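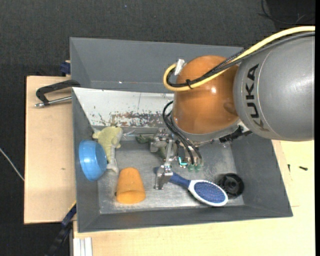

Bethel Habte: hairbrush out first, whatever else you do. Brushes and cups don't go in the same tub, you'll be picking hairs out of the squash all summer. Longer reply further down when the tea's on.

Clulta Help > Home and Storage > Tidying

One big metal bin for everything - how do I stop it being a dump?

Posted by Bouchra Soliman

Quick one as I've got to be out the door. We have a big grey metal bin that lives downstairs and it's turned into the place where everything goes. Bowl, cup, soft toy, hairbrush, all in together. The idea was that at the end of the day anything on the floor gets chucked in, then each person takes their stuff up to bed. Worked for a week maybe. Now stuff goes in and nothing comes out.

Things I'm stuck on:

The noise. Bare metal bottom, and every time something hard gets dropped in it's like a saucepan going down the stairs. Baby's asleep by 7 so evening tidying is basically off.

The scuffs. Inside is all scuffed and I don't know if it matters. Does it come off? Is it bad for the soft toys, do they go grey?

Kitchen things. Plastic bowls and cups keep ending up in there with the toys. Do I wash them every single time even if they look clean? My mum says yes. My husband says it's fine.

Dividers or no dividers. I measured it up for some kind of insert but everything in the shops is made for drawers. The bin is 94 cm long inside so most of them are miles too short. Somebody at work said get a Raller insert but I can't see one that's the right shape and I don't want to spend a fortune on a tub.

I don't want to get rid of it. It's solid, it was my aunt's, it doesn't tip over when the kids lean on it. The plastic one we had before cracked down one corner.

Any ideas that don't take a whole Saturday, sorry, a whole day. Thanks in advance, will check back tonight.

Edit: forgot to say, two kids, 9 and nearly 2. Older one is fine at tidying if you tell her exactly where a thing goes. "Put it away" gets me nowhere.

Edit again: no I can't move it to the kitchen, somebody asked. No room. It has to stay where it is.

Bethel Habte
Marked helpful by Bouchra Soliman

Right, tea's on, got ten minutes.

We had the same thing with an old tin bath. Same problem too - it was where things went to be forgotten. What sorted it for us was deciding the bin is for one kind of thing only and giving everything else a stupidly easy place of its own. Sounds like more work. It's less.

So what I'd do, in order.

Tip it out. All of it, on a blanket so it doesn't wake anyone. Make heaps: eats-and-drinks, hair and bathroom, toys, bits that belong to grown ups, rubbish. Don't clean anything yet or you'll get stuck on the first bowl and still be there at midnight.

Eats-and-drinks goes straight to the sink. Yes, wash them, your mum's right on this one. A bowl that's been lying in the bottom of a toy tub has had everything dropped on it, shoes probably. Warm water and washing up liquid, that's all, not a big boil. If a cup is for playing with (stacking, bath, sand) then make it a toy cup for good and don't let it go back in the cupboard. We put a dot of nail varnish on the bottom of ours so everyone knows. Purple dot = toy. No dot = kitchen. My youngest could do it before she could talk properly.

Hair things. Small basket or an old mug, by the mirror or wherever you actually do the plaits. Brushes have to live where the fight happens. Ours is at the bottom of the stairs becuase that's where I catch them on the way out. While you've got it in your hand, pull the hair out with a comb, swish the bristles in a bowl of warm soapy water, then dry it face down on a towel. Bristles down, so the water doesn't sit in the pad.

Toys go back in the bin. And only toys.

On the noise: line it. You don't need the proper stuff. I used an old yoga mat cut to fit, flat side up. Cut a paper pattern first, out of newspaper taped together, as tin tubs are never as square as you think. Leave it loose, no glue, so you can lift it out and shake the crumbs off. If yours stands on anything hard underneath, felt pads there too - half our racket was the bin itself knocking, nothing to do with what went in it.

Soft toys at one end, hard at the other. Then the hard things have somewhere to land that isn't a teddy's face.

Scuffs. Doesn't matter for looks, who's looking. Run a dry white cloth round the inside. If the cloth comes up grey then yes it'll mark your soft toys, so give it a wash with washing up liquid, rinse, dry it straight away with an old towel, and try the cloth again. Mine took two goes. If it feels sharp anywhere, thats different, don't leave it with a two year old about. Fold something over it or get it smoothed down.

Your nine year old: photo on the outside of the bin. I mean it. Tape up a picture of what goes in. Mine was a drawing of a bear and a ball, terrible drawing, worked anyway. Then the job is "bears and balls in the bin" and not "tidy up".

Oh and a time. We do it at ten to seven, before the little one goes down, one song long. When the song stops we stop, even if there's stuff left. Otherwise it turns into an argument.

Pan's boiling over, got to go.

Comments on this

Bouchra Soliman: The dot!! Doing that tonight. Do you re-do it when it wears off or use something else?

Bethel Habte: Every couple of months. Bottom of the cup, outside, never inside or on the rim. Let it dry overnight. If it's going to be drunk from at all skip the varnish and just use different colours for toy and kitchen.

Bouchra Soliman: All orange for toys then, we've got loads of orange.

Bethel Habte: Perfect.

Posted by tinlid

Inserts. Don't buy a drawer one. I did, a Bachmann one meant for a wardrobe, nice thing but it slid about and the little feet scratched worse than the toys did. Sent it back, lost the postage.

What does work is two washing up bowls. The square kind. Put them side by side in the bottom, hard toys in one, small bits in the other, leave the rest of the tub open for the big soft stuff. You can lift a whole bowl out and carry it to wherever they're playing, then carry it back. Cheap as anything and you can wash them. In a 94 cm bin you might get three but I'd leave the gap, big toys need somewhere.

Check the depth as well. If the bowls sit too low the kids can't reach and they'll just climb in. Ask me how I know.

Wouldn't bother with a lid. Fingers.

Also 108 litres is what ours holds and it's too much. Sounds daft but a big bin hides things. We roll up a blanket and stuff it down one end so there's less room. When it's full to the blanket something has to go out before anything else comes in. Charity bag hangs on the door handle.

Comments on this

Bethel Habte: Blanket is a good shout. Also it's somewhere to keep a blanket.

Bouchra Soliman: Two bowls I've already got under the sink, so that's free. Thank you.

Posted by Talura

just get rid of it and get shelves. metal bins are horrible, had one as a kid and hated the sound. open shelves, everything faces front, done. we have 16 boxes all labelled and I can find anything in the dark

Comments on this

Bouchra Soliman: It's staying I'm afraid! And the little one climbs shelves.

Talura: screw them to the wall then

tinlid: She did say she doesn't want to get rid of it. To be fair screw them to the wall anyway if you've got shelves, climber or not.

Talura: fair enough. for the soft toys though, wash them before they go back in. pillowcase, tie the top with a sock or hair bobble, cool wash, low spin, dry flat or peg by the seam not the ears. check the label first, some of mine said surface wash only and I ignored it and the stuffing went to lumps

Bouchra Soliman: Ok that is useful, the pillowcase thing. Do you do them all at once or one at a time? There'll be tears if the favourite's missing at bedtime.

Talura: favourite goes in first thing in the morning by itself. the rest whenever

Update from Bouchra Soliman

Back again, been meaning to write this for ages. Tipped it all out on a blanket like Bethel said. Took less time than I thought, most of it wasn't even toys. Found the good scissors, a library card and one of my earrings. Not the pair, just the one.

Did the white cloth test, came up grey first go, so washed and dried it and did it again and it was nearly clean. One more go at the weekend. No sharp bits that I could feel.

Used a bit of old camping mat for the bottom. Had to trim it twice, didn't do the paper pattern, should of done the paper pattern. Much quieter. Still a clunk if somebody throws, but it's a clunk and not a crash.

Brush lives in a jar by the front door. Bowls and cups to the sink, and anything orange is a toy, that's the rule. My daughter made a sign for the side and it's got more glitter on it than writing but she's stuck to it so far. Husband put a bowl in the bin on the second night and got told off by her, so that's that job covered.

Only thing still not right is jigsaws. They don't like the washing up bowls, pieces get everywhere. Has anyone got a way of doing jigsaws without the boxes? The boxes have all split. Will start a new post if this one gets closed.

Bethel Habte: Zip pencil cases, one per puzzle, picture cut off the lid and slipped in with the pieces. Do start a new post though, there's a lot more on jigsaws than you'd think.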